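Delorme Flostarell 3 gripper calibration and simulation kit

Reviewed by Rahel Schnyder

We run one tabletop picking cell at Tromdale, a white six-axis arm with a two-finger gripper, and it has always been set up the slow way: dial indicator, feeler gauges, a printed target and most of a day. The Flostarell 3 kit is sold as a replacement for that routine. I paid $3890 for it in April, plus freight to Canada, and have now put it through 16 full calibrations.

The box holds a machined wrist plate, two fingertip probes, a centring pin, a torque driver and a licence for the scene software. The plate is well made. Bolt holes lined up with our flange on the first try and the dowel fit was snug without needing a mallet. The torque driver is the weak item. Its scale is printed, not engraved, and the grey lettering was already rubbing off by the fourth use. I went back to our own.

Setup order matters more than the manual admits. It has you zero the fingers, then the wrist. Gemechu Kassa, who maintains the cell, found that tightening the wrist plate afterward shifts finger zero enough to fail the closing check. Do the wrist first, torque in a cross pattern, let the arm sit ten minutes with the brakes on, then zero the fingers. Since changing the order we have had one failed check, traced to a chip under the plate.

The tool centre point routine touches the pin from six orientations and solves for the offset. Ours repeats well inside what the cell needs for household objects. If you are placing connectors, look elsewhere. The cable strain relief also wants watching at full wrist rotation; we added a second clamp.

The software side is where most of the price goes. You load the arm model, enter the measured offset, and check approach heights against a cluttered scene before running anything on hardware. Our standard check uses a kitchen table set, with the gripper open and low over the far half of the top.
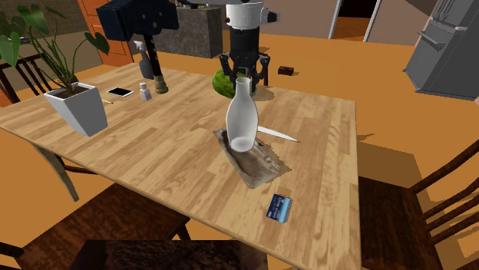
Clearance check in the scene viewer: fingers open above the table, melon and frosted bottle near the approach.

Contact shadows are useful for judging height by eye, though I still read the number off the panel. Thin objects such as the card and the pencil are worth keeping in the set, as they show up a bad finger offset sooner than a bottle will. Scene loading is slow on our older workstation, and the viewer forgets its camera position every time you reload the arm model. Support acknowledged that one and gave no date.

Maintenance is light. Wipe the probes, check the pin for burrs, recalibrate after any collision or every 3000 cycles. Replacement probes come in pairs only.

Recommended for a shop with one or two light-duty cells and somebody willing to ignore page six of the manual. Bring your own torque driver.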